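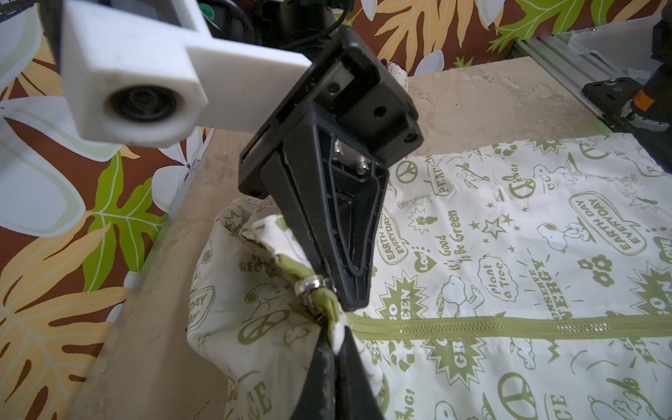 White shell jacket with green "Earth Day Everyday" print and zipper.

Garment Sorter and Folder, Part Time
Zesix Clothing Reuse, Brumau Street workroom

Zesix is hiring for its secondhand clothing workroom. We take in jackets, shirts and children's clothes, check them, and get them ready for resale. Printed and lightweight jackets are a large part of the spring intake.

What you will do
Open bags and sort clothes by type and size
Check zippers, pulls, cuffs and linings
Set aside anything that needs mending
Fold and bag finished items, 20 to a carton
Label cartons for the Heo and Voro stores

Thin shells need some care. Fabric gets caught in the zipper easily, and printed panels should be folded with the print facing out so store staff can see the design.

Hours and pay
20 hours a week, 4 days a week. Weekends off. Paid hourly, rate given at interview. First month is training.

What we ask
You can stand for most of a shift and lift a full carton. Sewing experience is useful but not required. You must be 18 or older.

How to apply
Fill out the form at the front desk or send a short letter with your work history to the workroom. Applications close 28th March. Please say which days you can work.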